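# Small-Space Laundry Corner: The Gallery

Welcome to the laundry page of our little apartment project! We took on 131 square feet of bedroom and asked it to do the washing as well, and we could not be happier with how it's coming along. The plan came from a Prostetti floor guide we had pinned up for ages, the paint is Stubbs "Oat Milk," and the rest is our own stubbornness plus seven trips to the hardware store.

A few things people ask about first. The washer and dryer are stacked, because side by side they would have eaten the whole wall. The floor is light wood parquet and it stays -- we love it too much to cover it. Everything gets sorted and folded on the bed, which is a much better height for it than you'd think (our backs agree), and it means we never had to find room for a folding table.

The whole corner came in a little over budget. We set aside $200 for the small stuff -- baskets, hooks, a decent drying rack from Vokarero -- and went past it on the hooks alone. Brass hooks are a weakness of ours! The rack folds flat and lives behind the door, and on sheet day it comes out by the window and takes a full set with room left for socks.

Our wash-day routine is pretty simple now. Quilted covers go in first thing in the morning, on their own, on the gentle cycle. Towels follow. Shirts are last, and they come straight out of the dryer and onto hangers while they're still warm, so the iron hardly gets a look in. We switched to Griltusix unscented powder in April and like it a lot -- one small scoop does a full load.

Still to come: a shelf for the powder, a better lamp, and a proper lint bin. This gallery just passed 3,000 visits, which made our week. Thank you!

**Laundry day by the bed.** A white basket with handle slots sits on the parquet, with the stacked washer-dryer close by and the white quilted mattress right there for sorting.
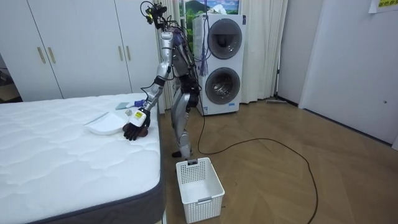

**How often should a quilted mattress cover be washed?**

Every couple of months is plenty for most beds, and more often in hot weather or if a pet sleeps on it. Check the care label first, use a gentle cycle, and let it dry all the way through before it goes back on.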